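Handout 5: Finger pads, closing force and the box exercise
Home-build gripper course, notes by Boglárka Tóth

The mechanism was covered in the previous handout. To recap, each finger is carried on parallel links, so the pad keeps its angle through the full stroke. If a pad tilts as the finger closes, the two links on that side differ in length between pin centers. Measure them again before touching the software.

Pin fit matters more than link stiffness. A pin that rattles in its hole gives play at the fingertip several times larger than the play at the joint. Ream the printed holes to size -- do not drill them.
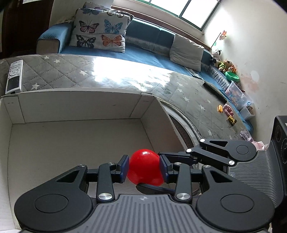

Closing force is set by the current limit on the motor. Start at 40 percent of the rated value and raise it in steps of 5. Stop at the first setting that holds the object through 100 slow lifts. Higher settings heat the motor and wear the pads without improving the grip.

Round objects need separate treatment. A flat pad touches a ball over a small patch, and if the patch lies above the widest part, the ball is pushed down and out as the fingers close. Lower the tool until the pad centers are level with the center of the ball or slightly below it.

Working inside a carton adds two constraints:

Clearance. The outer joints swing wider than the fingertips. Check the opening width at the joints with the fingers fully open.

Floor contact. Leave 2 mm between fingertip and cardboard. A fingertip dragging on the floor shows up as extra motor current and can be mistaken for a grip.

Gergely Mészáros has posted his pad drawings in the Plameck folder. Use revision 2; the earlier one has the screw holes mirrored.

For next time: record motor current against finger position for one complete close, empty and with an object, and bring both plots.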